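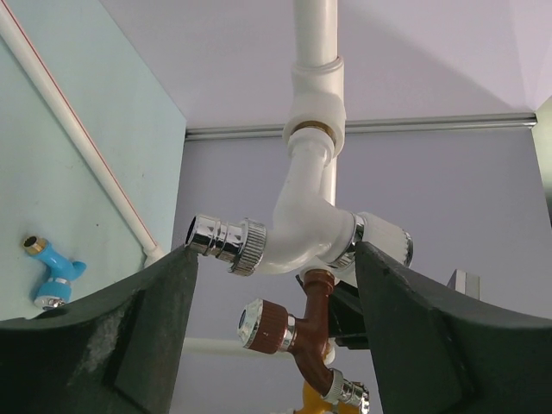 The open day is done, Kerstin, and since most of your February money went into it, I'm making it the bulk of this report. We had 39 people through the Pritton workshop between ten in the morning and a little after four, which is more than the room was ever meant for, and I think I spoke to nearly all of them! The plan in the last report was to show the Cundia arm working on a tidy straight run of pipe. We dropped that a week before. Plumbers don't spend their days on tidy straight runs, and a good part of the guest list was plumbers, so we hung faucets and fittings in the booth at awkward heights and angles instead. The white one with the chrome outlet comes down from the ceiling, with a brown faucet lower and further back, and getting two fingers that fat in next to it is a real job. It was the first thing people walked over to, and it set the tone for the questions all day.

We ran each group for 35 minutes. First a short talk from me (too long the first time, better after that), then the arm doing a few approaches and grips by itself, then a turn for anybody who wanted to drive it by hand. The hand driving was the hit. I had put it last because I thought people would be shy about it, and I was completely wrong. By the second group there was a line, and a retired pipefitter came around again for another go and told me my grip was too low on the fitting. He was right. I moved it up over lunch and the afternoon groups got a steadier hold.

Now the part you asked me to be straight about. Going into the day we had 306 practice grips logged on the new booth layout, and I'd told you I expected the day itself to look like the better end of those. The morning did. After lunch it got patchier. The sun comes into the workshop from the other side by then, and anything chrome started giving the vision software trouble. The arm would go to the right fitting and then stop short, sit there thinking, and back off. It never hit anything and it never dropped anything, but a machine sitting still for half a minute in front of a dozen people feels like an hour, believe me. I talked over it as best I could. We've ordered blinds, out of the small-equipment line, so you'll see that in the next set of receipts.

The Mesard people came in the early afternoon, so of course they got the patchy part. I was worried, but they were very decent about it, and their questions were the best of the day. They wanted to know how the arm tells a pipe it's allowed to hold from one it has to leave alone, especially where several run close together. Right now it knows because we tell it. We enter the target before each run and it goes looking for that one. They'd like to see it read the target off the fitting, and so would I, frankly. 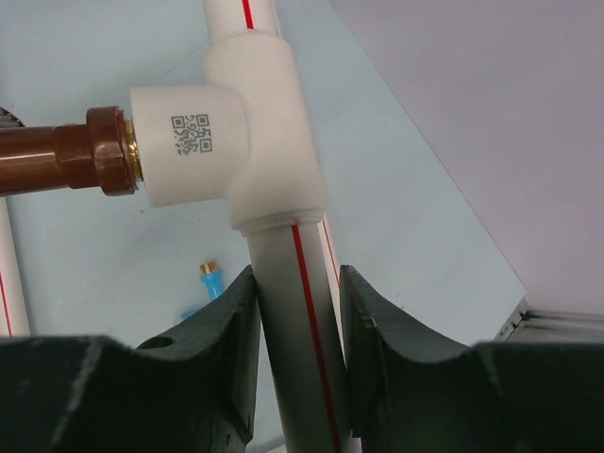

Printed codes are the cheap way to get there. They work well when they're clean and facing the right way, and I showed Mesard a few runs where the arm found its code quickly and settled in without any fuss. The trouble is what happens on a job in the real world, where a fitting gets put in with the code against the wall, or it's been painted over, or there's a thumbprint of sealant right across it. One of their supervisors asked if we'd tried that. We hadn't, so that's now a test of its own: dirty codes, half-hidden codes, and no code at all. I'd like to do it before we touch anything else on the software side.

The other thing they pushed on was the fingers. They're tough and they've taken a lot of knocks, but they're thick, and a couple of the plumbers said flat out that they wouldn't fit behind a sink. I agree with them. Kyriakidis, who machine our parts, sent someone over for the last group, and we ended up at the bench afterward with the spare set, arguing about how much you could shave off the tips before they'd start to flex. They think quite a lot. They've offered to cut a slimmer pair at cost and I've said yes in principle, pending your okay. The quote is on its way and I'll send it on as soon as it lands.

On the practical side, a few things I'd do differently. I'd have smaller groups. I'd put the screen showing the wrist camera up high where the back row can see it, because the people at the back got a nice view of other people's jackets. I'd also have somebody other than me on the door, as I kept getting pulled away from the arm right when it was being interesting. The coffee ran out at two. And I badly underestimated how many people would want something to take home on paper, so I've been emailing the handout ever since.

Spending is where we said it would be. The booth fittings came in a bit under and the extra power outlets came in a bit over, and the two more or less cancel. I've got 3 months left on this stage, and here's how I'd like to use them. Blinds first, then a repeat of the afternoon runs in the same light so we know whether that was the whole problem. Then the dirty-code tests. The slim fingers go on whenever they arrive, and once they're on I want to redo the grips on the hanging faucet from scratch, low, middle and high, to see if our pipefitter's advice still holds.

Mesard have asked if they can come back in the morning next time and bring one of their own site assemblies for the arm to try. I'd love to say yes. It would mean taking down part of the booth for the day, and I'd want you there if you can make it. Could you let me know which weeks are bad for you before I answer them?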